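**Tilo hand-held gripper, cable kit: product page and safety note**

Last changed: 11th November

The Tilo is a gripper that you hold in the hand. It is sold as a pair, left and right, for recording household tasks such as folding, sorting and unpacking. Rantala builds the body, and we at Orkby supply the cables, the spare fingers and the repair service.

Please read this page fully if your pair was delivered before January. There is a known fault in the first version of the cable, and it can close the jaws when the operator does not ask for it.

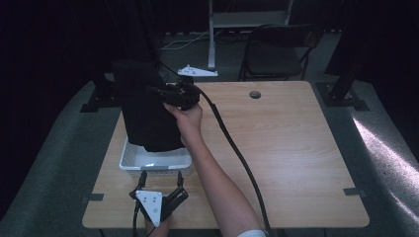
The fault is in the strain relief, the short rubber sleeve where the cable enters the gripper body. In the first version this sleeve is too stiff. When the cable is bent again and again at the same point, the shield inside can break and touch the trigger line. The bend is largest in lifting work, for example when a black cloth is held up over a white basket and the cable arches over the right side of the arm and then down across the table. Work with small movements close to the table is easier for the cable, but it is not free of risk.

## What was reported

We have 39 reports from users. In most of them the recording stopped and nothing else happened. In five cases the jaws closed alone, and in one of these, at the Rirnham test room, an operator had a finger between them. The finger was bruised and the skin was not broken. We are sorry for this - the sleeve passed our bending test, but the test used a wider bend than people use at a real table.

## Is your pair affected?

Look at the sleeve. The old one is smooth and 98 mm long. The new one has rings and is 120 mm long. If you have the old one, do this:

- Stop using the pair for any task where two hands work close together.
- Disconnect the cable before you touch the fingers, also for cleaning.
- Do not repair the sleeve with tape or glue.
- Order the replacement cable from Orkby. It is free for both sides, and we pay the shipping. 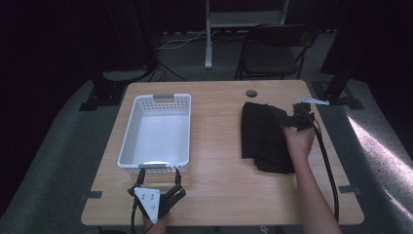 *Gripper jaws holding the upper right corner of a black cloth, with the cable running down along the forearm.*

## After the new cable is fitted

Run the jaw check from the Tilo manual once for each hand. Open the jaws, move the cable slowly in a circle, and watch the fingers. They must stay open. If they move even a little, disconnect the gripper and send it to us together with the cable.

The new cable is a little heavier, and some users feel this in the wrist after a long session. A lighter one is in preparation - we do not have a date for it yet.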